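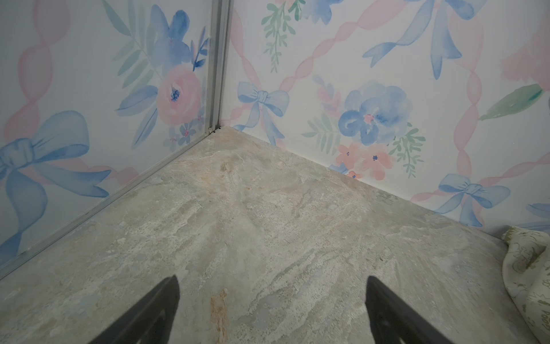 Jemstead, August

The Gurnumard came in a carton as long as the bathtub, and the delivery man would not carry it past the front door. I walked it down the hall end over end. My sister had signed me up for the trial from her kitchen in Flundovcombe, and she called while I was still cutting the tape.

"Is it there?" she said.

"It's in the hall."

"Don't let it sit in the hall. Put it together."

The terms were simple. Halás, the company, let you keep the arm for two weeks. At the end you paid nearly $900 or you put it back in the carton and wrote a review. If you wrote the review they waived the pickup fee. I had already decided to send it back. I had been in the house since my mother's funeral, sorting her things, and I wanted fewer things in it.

My sister thought I needed help with the laundry. I didn't see it that way. I had clothes on the floor of the back room and I knew which ones were clean.

Setup took me most of a morning. The base clamps to a rail, the arm drops into the base, and the gripper goes on last with a quarter turn. The manual is good. It has large drawings and it tells you when to stop and check something. It does not tell you that the gripper can go on backward, and I lost time to that. There is a small camera by the gripper and you can watch what it sees on your phone.

I put it in the back room. My mother had papered that room herself, pink ribbons and blue bows and flowers, right up to the metal strip in the corner. She had found the paper on a clearance table and bought all of it. My sister hated it. I had gone back and forth.

The first thing the arm does is look around. It leaned down toward the corner, opened its fingers and stayed that way so long I thought it had quit. On the phone I could see the pale speckled floor with an orange streak running up it, and the flowers on the wall, and the edge of a crumpled cloth off to the right. I had never paid attention to the streak. I got a sponge and rubbed at it and it didn't change, so I left it.

Then it asked me, on the phone, to give it something to pick up.

I started it on dish towels, the way the manual says. It was slow. It would come down over a towel, close, lift, and let go above the basket, and then go back and look at the place where the towel had been. By the end of the first evening I could fold faster than it could fetch. I wrote that down for the review.

"What's it like?" my sister asked.

"It's slow."

"You're slow."

"It's slower than me."

"Is it loud?"

I told her it wasn't. It made a sound like someone moving a chair carefully in another room. I had it set to run at eight at night, and after a few nights I noticed I was leaving the door open.

I should say what it was bad at, as that is what the form asks. It was bad with socks. It was bad with anything under anything else. If two pieces were tangled it took both and dropped them in the basket as a single item, and the count it kept on the phone was wrong from then on. The folding part, which is on the front of the carton in big letters, works for towels and pillowcases. Shirts come out as a kind of parcel. I would not pay extra for it.

What it was good at was not getting tired of a pile. I would have walked away from most of them.

In the second week I gave it the clothes from my mother's closet. I had been telling my sister they were already done. They were in bags, and I took them out of the bags and put them down in the corner in no order. The manual calls this a mixed heap and suggests you save it until the machine has learned your fabrics. I don't know what it had learned. I sat on the step stool with the phone and watched. 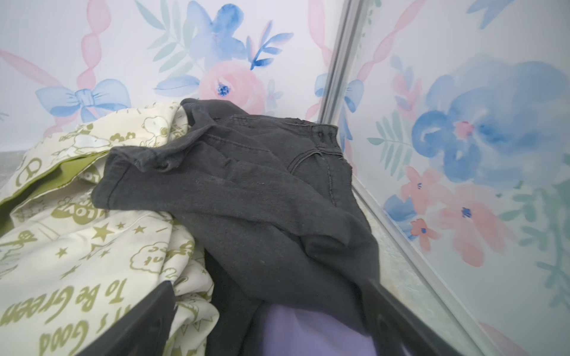
The mixed heap, gray on top

She had worn the gray thing for gardening. I had forgotten the button on it. The cream one with the green beagles all over it was a present from my sister, years back, and it says LOVE on it in one place and has peace signs in others, and my mother wore it to bed until the elbows went and then had it mended and wore it some more. The purple underneath I couldn't place at all.

The arm came down with its fingers open on either side of the heap. It stopped. The phone said it was choosing a grasp point. I waited for it, and I found I had an opinion. I wanted it to take the gray one first.

It took the cream one. It pulled from the side, and the gray slid over and stayed on the pile with its pocket turned out. The arm held the beagles up over the basket, and I said, "Wait," which did nothing. There is a pause button but it is two screens down in the menu, and I think it should be on the first screen. I put that in the review too.

I got up and took hold of the sleeve. The Gurnumard has a safety release, and I can report that it works. As soon as I pulled, the fingers opened, and the phone asked whether I wanted to keep this item out.

I pressed yes.

It asked again for the gray one, after I pulled that out as well. It didn't ask about the purple. It put the purple in the basket with the rest and went back to look at the corner, the way it does, and then it parked.

I called my sister and told her about the beagles.

"I thought you said those were done," she said.

"I said that."

She didn't answer right away. I could hear her running water. "Does it fit you?" she said.

"It would fit you better."

"Then mail it to me. Don't send it with the machine."

I packed the arm the next afternoon. The foam goes back in the opposite order from how it came out, and the manual has a drawing for that. On the form from Halás I said it was solid, slow, easy to live with, and priced too high for what it does with a shirt. They asked if I would recommend it to a friend. I checked yes and then went looking for a padded envelope.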